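Filed under: Work & Tools / Opinion

The balloon bench and the people who used to stand at it

I worked the prep bench at Flellero for five years before the arms came. Flellero puts together party kits and small decorations, and the bench is where pieces get handled one at a time: balloons, clear film, cards, packets, anything too soft or too slippery for the packing line. It is slow work and it pays by the shift. In November the company set up a two-armed robot from Zirnier on a trial basis, and I was moved to a job that mostly consists of standing next to it.

I want to write about that job, because most of what I read on automation is written by people who think a machine either takes your place or leaves you alone. Mine did something in between. I still have a paycheck. I also have a different trade than the one I was hired for, and I was given 17 days to learn it.

The work has been cut up into very small steps. Where I would pick up a pair of scissors without looking, the robot has to be taught which end to hold, how high to lift them and where the balloon is while it does so. Every one of those steps was something I knew and had never put into words. 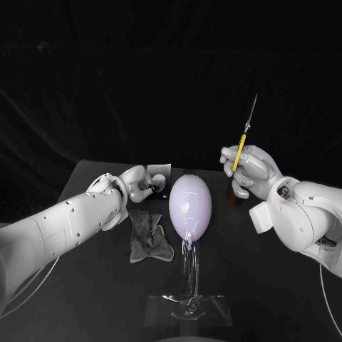 A reader going by Brouwer wrote to me after my last column that this is exactly the trouble: once the steps are written down, the company owns them, and the person who knew them is just a cost. Brouwer spent years in a print shop and saw the same thing happen with color matching.

I think that is half right. The steps I gave to Zirnier's engineers were worth money, and I was paid my ordinary hourly rate for them. There was no bonus and no line in my contract about it. If a company wants what is in a worker's hands, it should pay for it separately, the way it pays for the arms and the software. I have asked for this in writing. Two of my coworkers have too.

Where I part ways with Brouwer is on the idea that nothing is left for us afterward. On my shift somebody has to set out the table, decide what a good result looks like and put things back when they end up in the wrong spot. A balloon is a bad part for a machine. It is light, it is shiny and it moves if you breathe on it. Film is worse, because it never lies the same way two times running.
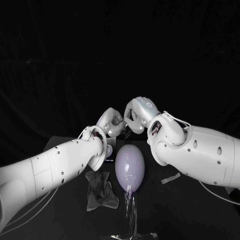

The wear on the body is lower now, and I would be lying if I left that out. I used to go home with my thumbs aching from tying knots. A full shift at the old bench was 300 pieces, and by the last hour my hands were slow and I was short with everyone. These days I stand more and use my hands less. My feet hurt instead, but a mat would fix that, and I have asked for the mat as well.

What I miss is harder to put on a request form. At the old bench there were people on both sides of me. We talked all day. We covered for each other when one of us was behind, and a new hire learned by watching the person at her elbow. The robot bench has one chair. I watch two arms and a screen. A new hire now learns from a set of slides, and the slides are not good.

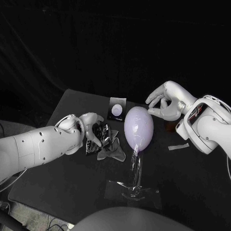

The trial bench at Flellero, with balloon, film, packet and cloth laid out.

Managers like to say the machine frees us up for better work. I would like them to name the work. At Flellero the better work so far has been filling in a log. I write down each attempt, mark it good or bad and add a note if it went wrong. I do this all day. I can see it is useful to somebody, and I try to do it properly, but it takes none of what I was good at.

A friend at Trurkon, a warehouse across the river, got a different deal. Her crew kept their stations and rotate through the robot cell for a couple of hours at a time. They also get a say in which tasks go to the machine first. They picked the ones that hurt. That seems plain good sense to me, and it cost the warehouse very little – a new rota and some meetings.
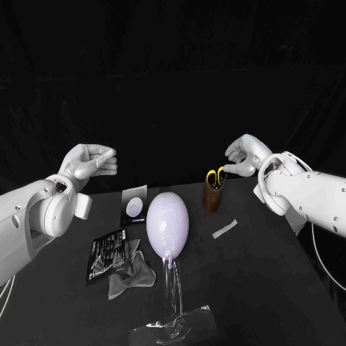
So here is what I would ask of any shop thinking about this. Tell people before the crates arrive. Pay for what they teach. Keep two people at the bench, even if one could do it, so that there is still talk and still a way to learn. And let the ones who did the job choose what they hand over.

I don't want the old bench back exactly as it was. I want to have been asked about the new one. The trial ends this summer and there is a meeting about what comes next. I have put my name down to speak at it.

Related
Who gets the quiet shift?
Letters: what the rota took away
Training by slideshow, and why it fails
A mat, a stool and a long wait

Comments

benchside_r
We had the one-chair thing too. Took us a year to get a second person back on it.

Olddrill
Paid separately for teaching it? Good luck. My boss called it "part of the role."

mapleandpine
Would like to hear more about the Trurkon setup. Do they rotate by the day or by the hour?

Tess K.
The log is the part I recognize. I fill in the same form all day and have never once heard back about it.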